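Eshun Veterans Service Pin, Set of 2

Item: Stumwood series
Price: $29 per set
Size: 65 mm wide, boxed
Made by Relum for the Jadora Veterans Network

Each set has one lapel pin and one larger display medallion, both in brushed brass with a blue enamel rim. The back of the medallion is left blank for engraving. Names and branch of service can be added at checkout, up to 60 characters.

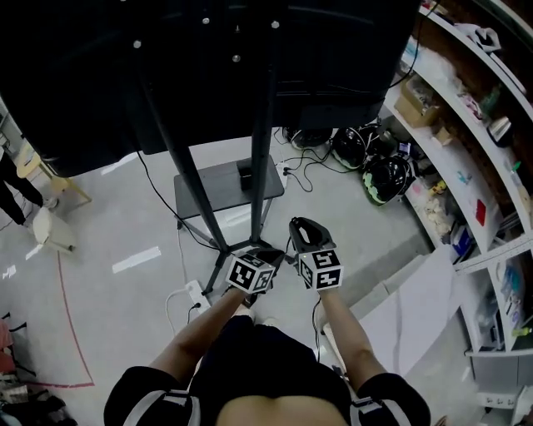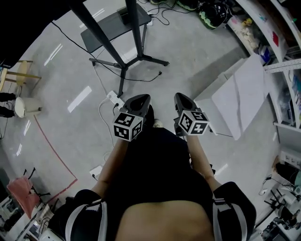
The pin closes with a butterfly clutch. A magnetic back can be ordered instead, but it should not be worn by anyone with a pacemaker.

Posts and chapters that order for a dinner or awards night should allow three weeks for engraving. Plain sets ship in some four business days. Engraved items can't be returned unless the text is wrong.

Part of each sale goes to Jadora's emergency rent fund for veterans and their families.

Phone orders: weekdays and Saturday until noon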